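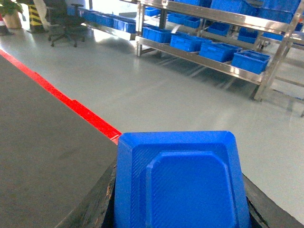

3.2 Storage layout and tray handling

The second part of the study looked at how small parts were stored and brought to the work table. Before the change, parts at the Lakum workshop were kept in cardboard cartons of mixed sizes. Staff opened several cartons to find one item, and cartons were often put back in a different place. Baxter and Khondokar logged 1,657 retrievals under this arrangement over six weeks.

The cartons were then replaced with open blue plastic bins on a stainless steel rack standing near the table. Smaller items were moved to the lower shelves and the larger bins were kept higher up. Each bin held one type of part. Colour was not used to sort the contents, as earlier trials at Tawhiri had found that staff read the shelf position first and paid little attention to colour.

Figure 3. Blue tray at the work table, with the steel rack and its blue bins across the floor.

Trays were treated separately from bins. A bin stayed on the rack unless it needed refilling, while a tray travelled to the table and back. The tray in Figure 3 has angled corners, a crosshatched surface and a raised panel in the middle. The grey tabletop has a red strip along its far edge, and staff were asked to keep trays on the near side of it. Ra had suggested a painted outline for each tray position, but this was dropped after the first week when people began working around the outlines to make room for paperwork.

Retrievals were logged again for six weeks after the change, using the same sheet. A retrieval was counted from the moment a person left the table until the part was set down on it. Trips that were interrupted by a phone call or a delivery were marked and left out of the analysis. Refilling was recorded on a separate sheet kept by Hyun, and is covered in Section 3.4.

Two matters affected the records. The rack was moved closer to the wall in June to clear a walkway, which lengthened the trip slightly for the remaining sessions. Some parts were also too long for the bins and stayed in their cartons under the table throughout. These were logged under their own code and do not appear in Table 2.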